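Chapter 16
Gathering Examples by Hand

A learning system that moves objects needs examples of objects being moved. The last chapter took the examples as given. In this one we go back a step and ask where they come from, who makes them, and what can spoil them before any training starts.

Our main case is the Kodum set, recorded in September at the Stenholm site. It holds 3872 short recordings, all made by people working with hand-held grippers at ordinary tables in furnished rooms. The task family is sorting and clearing: household items lie on a table, and a bowl serves as the container.
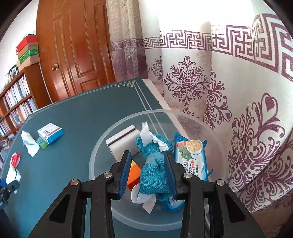 Figure 16.1. A hand-held gripper at a soft, ribbon-tied item in a clear bowl.

Soft items deserve attention early. A carton has faces, and two fingers placed on opposite faces will usually give a usable grasp. A bundle of cloth has no fixed faces. Its shape depends on how it was last put down, so two recordings with the same bundle may call for different finger positions. The Kodum workers were told to vary the starting pose of soft items more often than that of rigid ones.

Clutter matters as well. When several things share one bowl, the fingers must go in beside the neighbors, and part of the target may be hidden from the camera. A set with only single objects on a bare surface will teach the system little about this.

Rigid and semi-rigid items raise a separate question, that of angle. A block can be held square to the fingers or at a tilt, and both should appear in the data. If every block is held square, the system has no record to draw on when a grasp goes slightly wrong.

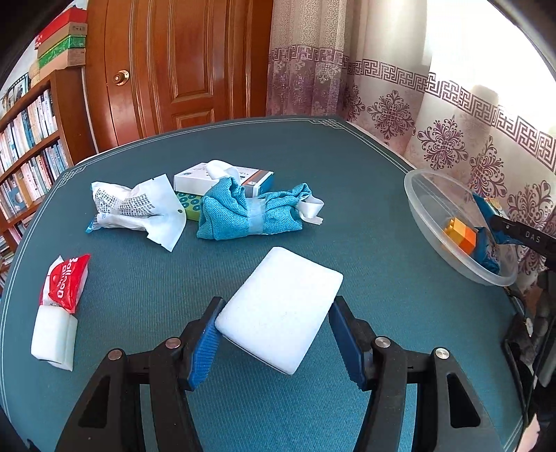
16.1 What Counts as One Example

In the Kodum set, an example begins when the gripper first moves toward an item and ends when the fingers open and draw back. Dollcombe, an earlier set, cut its recordings by time instead. We compare the two methods in Section 16.2, using 63 recordings that were cut both ways with the Pyo labeling tool.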